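Vemik opens repair and resale service for used furniture in Willanero

Willanero, July 19, 2022 – Vemik, a company for the repair and resale of household furniture, announces the opening of its new workshop in the Khokhar building. From today, residents can bring used cabinets, chairs and small tables for repair, or buy pieces which were already restored.

The workshop has a floor area of 1,250 square meters and gives work to 20 people. The company started a trial in March with a smaller team, and the demand was higher than expected. For this reason the opening hours were extended before the official start.

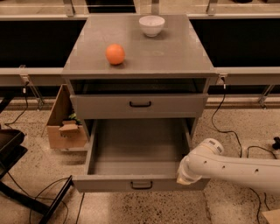 Every piece that comes to the workshop is first checked for stability, and then the customer receives a written price. Vemik does not try to make old furniture look new. Small signs of use, such as the faint scuffs on the top of the gray wooden cabinet with the orange and the white bowl, are accepted in the resale category "Everyday", where prices are lower. Customers who wish a perfect surface can order sanding and painting for an additional fee. Repairs of drawers, hinges and legs are normally finished in seven working days.

The resale part of the workshop is organized by room – bedroom, kitchen, hallway – and all prices include a guarantee. Delivery inside Willanero is possible for pieces up to the size of a wardrobe. For delivery to Bilitz, an extra charge is applied.

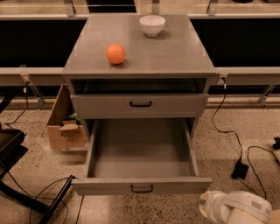
The company plans to restore 2,000 pieces in its first full year. It is also preparing evening courses, in which participants learn to glue loose joints and to change drawer runners with simple hand tools. Registration for the courses will open later, and places will be given in the order of registration.

Upholstered furniture and mattresses are not accepted at this time.

Press contact: Vemik, Communications Office, Khokhar building, Willanero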